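What's Inside a Big Old Computer?
Junior Explainers, ages 8 and up
June 2021

Somewhere in your school there is probably a large box that hums. Grown-ups call it a tower. They get nervous when you put juice on it.

Take the side panel off (unplugged, and with an adult who knows what they're doing) and you find a city. It even has streets. The green ground they all run across is the motherboard, and every other part has to plug into it or go home.

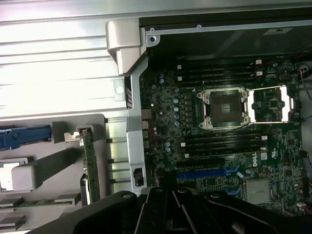

A motherboard with its processor socket and memory slots empty.

The square with the metal rim is the socket. The processor goes in there. It does the sums, all day, and never asks when it will need them in real life. Underneath are tiny gold contacts, and if you bend one with your thumb you will be remembered for it.

The long black slots on both sides of the socket are for memory. Memory is like your desk: it holds whatever you're working on right now. Switch the power off and your desk is wiped clean, which is more than can be said for your real one.

The little cylinders standing in a line are capacitors. They help keep the electricity steady. Leave them alone.

Next come the expansion slots, where you add things the computer didn't come with. A graphics card is a good one. It works out what color every dot on your screen should be, many times a second, so that your game dragon looks like a dragon.

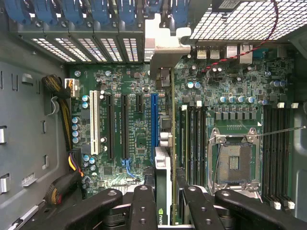
Fullberg Library Tinkering Club

See the metal covers full of tiny holes? Those let air through. Electronics get hot when they work hard, and hot electronics sulk. The silver fins you'll find on some chips do a similar job by spreading the heat out.

Now for the heavy parts. The power supply is a metal box that turns wall electricity into the gentler kind the other parts can eat. Never open one, even unplugged. The hard drive is the cupboard: your homework stays there after the lights go out, so "the computer forgot it" is a weak excuse.
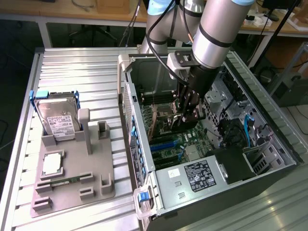 The tower on its side, with a hard drive in its blue caddy on the left.

Blue plastic bits often mean "you may pull this." Green board means "hold me by the edges." Cables mean "remember where I went," and you won't, so draw a map first.

Words to know: motherboard, socket, capacitor, caddy.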